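Zivusel Padded Lens Wrap, Large

There's a certain kind of photographer (and we say this fondly, being the same kind ourselves) who owns one very good camera bag and still ends up carrying a long lens in a sweater. The Zivusel wrap was made for that person. It's a soft, square, padded cloth with a fastening tab at one corner, and it folds around nearly any telephoto you own, then goes into whatever bag you were already planning to take along.

We've stocked wraps from Lakelen for years and still like them very much, but the Zivusel is the one we reach for when the lens is heavy and the hood is staying on. The padding is a little thicker through the middle, where the weight sits, and thinner toward the corners so the folds lie flat - a small thing, but you notice it on a cold morning with gloves on!

What it fits

The Large is cut for 300mm to 500mm primes and the bigger zooms, with or without a body attached. For a macro lens or a short zoom you'll be happier with the Medium, which we keep in the same colors. If you use an Arsenault tripod collar, leave the foot on and fold the first corner under it.

Care

Hand wash in cool water with a mild soap, press it out in a towel and dry it flat. Please keep it out of the dryer, and don't iron it. A soft brush takes care of sand and dog hair. Let it dry all the way through before you put a lens back in.

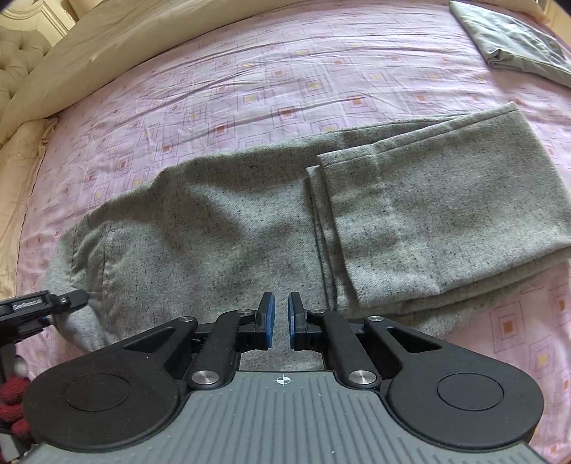
Ordering and shipping

Wraps are packed and mailed from our Pikton shop, usually the next working day. Orders of two or more ship free within the country, and you're welcome to mix sizes. The slate color is back-ordered until February, but charcoal and moss are both on the shelf. If you aren't sure about the size, send us the name of your lens and whether you leave the hood on, and we'll gladly try one here and write you back.

Page updated 2019-07-23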